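Category: Hoops > Fan Threads
5 min read

ok so a thread on the Hundmont game, and on why I'm worried about a team that just won by a lot 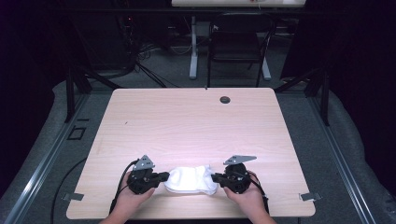 Fidgate have had the same problem since the opener and it showed up again last night, even with the final score looking so pretty. They can't get a clean first pass out of the backcourt when somebody presses them. Hundmont figured that out in the second quarter and put two guys on the ball right after every make. And you know what it looks like when a ball handler gets trapped on the sideline with a defender at each end of him? A white cloth with a black gripper on either side of it, pinched at both ends and all bunched up in the middle. That was our point guard for most of the second quarter. Nowhere to go, getting shorter by the second.

We were up 14 when the press started. We were up 3 at the half. I had a plate of nachos in my lap and I don't remember eating any of them.

People in my replies keep saying "but we won by 19!" Yes! I watched it! We won by 19 because Hundmont ran out of legs. They play eight guys, and by the middle of the third their press was a light jog with arms. Any team with a deeper bench keeps that up for 40 minutes and then we're having a very different conversation.

The fix isn't complicated either. Flash a big to the middle of the floor. When the trap comes, there's always somebody open in the middle, that's just math, they put two on one. Our center did it exactly twice in the first half. Both times we got a layup out of it (one was a missed layup and a putback, I'm counting it).

Then after halftime he did it every single time and suddenly we looked like geniuses. So the coaches know! They clearly drew it up in the locker room. My question is why it took until halftime when we saw this same press in the opener and coughed it up on three straight trips.

Ok, nice things now, I promised my sister I'd be nicer on here.

The bench was GREAT. I've complained about the second unit since summer and I'll eat it. They came in with the lead down to 3 and for the next six minutes they just guarded people. No hero shots, nobody dribbling for twenty seconds, two charges taken. The second one was right in front of our section and the whole row stood up.

Also the rebounding. Last season we'd play good defense for the whole clock, force a terrible shot, and then stand there watching it bounce like it was someone else's job. Last night everybody turned around and hit a body. Even the guards. I saw our smallest guy put his rear end into a forward who had to have 50 pounds on him and hold him off until the ball hit the floor. I yelled so loud the man in front of me moved his drink.

Free throws, still bad. I don't want to talk about free throws.

Somebody asked about the crowd. They announced 703, which is very good for this early and up from the Wouters game. The gym feels full at 700. You get that low rumble in the bleachers when people stamp and I swear it bothers visiting shooters at the far basket. Hundmont's best shooter went cold down at that end in the second half, and I'm giving the bleachers partial credit.

Parking was a mess though. If you're coming to the next one, don't use the lot by the pool, it took me longer to get out of there than the entire fourth quarter. Go up the hill and walk down.

Looking ahead, this is what I'm nervous about. Kasard is next and Kasard presses too, only they press with ten guys and they do it off misses as well as makes. They wore Wouters out with it last week. I watched the stream twice. Wouters had a nice lead early and by the end their guards were throwing the ball to the cheerleaders.

What I'd like to see against them:

start the bigger lineup so we have two people who can catch in the middle of the floor

let somebody other than the point guard bring it up once in a while, he's going to be exhausted by January at this rate

and please, please use a timeout during the run. We went home with three of them last night. You can't save them up for spring.

A reader (hi!) asked if I think our point guard should sit for a game to rest. No, I don't. He had a rough quarter and then he was the calmest person in the building for the rest of the night. He stopped picking up his dribble near the sideline, he backed up two steps when the trap came and threw over it. That's learning in the middle of a game, and I'd take that over a guy who never gets rattled in the first place.

What I would do is cut his minutes when we're up big. He was still out there with under three minutes left and an 18-point lead. For what? I was sitting there going "get him a chair" to no one in particular.

Little stuff I wrote on the back of my program: the new warmups are too shiny. The pep band has learned a second song. The shot clock over the east basket still sticks on 5, and every time it does the whole student section counts down to a buzzer that doesn't come.

And one of the refs called a five-second violation on an inbounds that I timed at maybe three and a half. It went against Hundmont so I kept my mouth shut.

Anyway, good win. I'll take ugly second quarters all year if they end like that. I'll be up on the hill early for Kasard, green hat, say hi if you see me. And if anybody recorded that second charge from the other side of the gym, send it to me, my phone got it but all I have is the back of a guy's jacket.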